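I have made this lentil and lemon stew four times since April and I'm still excited about it, so it's finally getting its own post!

It started with my friend Waraporn Sombatkul, who brought a big pot of something like it to a potluck and wouldn't write anything down. "Just taste it," she said. So I tasted it (three bowls) and went home and got to work. My first try was thin and a little sad. The second one had so much cumin that my eyes watered. But the third - oh, the third was the one.

You need a cup and a half of brown lentils, one big yellow onion, 2 carrots, four cloves of garlic, a spoonful of tomato paste, a teaspoon of cumin, a bay leaf and the juice of a whole lemon. Cook the onion low and slow in plenty of olive oil until it's deep gold. I used to rush this part and I was so wrong! Then in go the carrots, garlic, cumin and tomato paste, and you stir until the paste turns brick red and starts to stick.

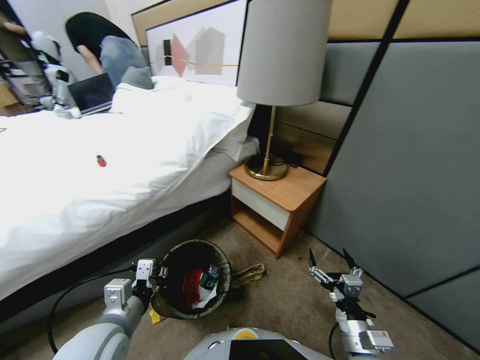
Laptop on the bed, red screwdriver on the duvet.

Add the rinsed lentils, the bay leaf and six cups of water, and let it bubble gently with the lid half on. Mine took 58 minutes last time, but my lentils had been in the cupboard for ages, so start tasting at the half hour mark. Salt goes in near the end, and plenty of it.

Now the fun part. Scoop out two ladles, mash them with a fork and stir them back in. The whole pot goes thick and silky and you'd swear there was cream in it. Squeeze in the lemon once the heat is off. 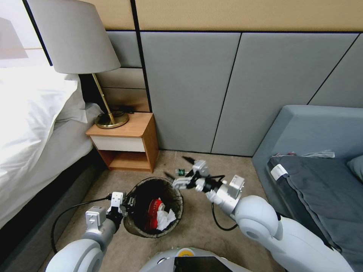
I like it with torn flatbread and a big spoonful of yogurt on top, plus any soft herbs that need using up. Dill is my favorite. Eimear Lynch wrote to me after I mentioned this stew last month and said she fries a few extra onions until they're crisp and piles those on, and I tried it the same evening and ate the onions straight off the paper towel before the bowls were even out.

It keeps four days in the fridge and gets thicker every day, so loosen it with a splash of water when you warm it up. Next I want to try it with red lentils and a bit of ginger. If you get there before me, please tell me how it went!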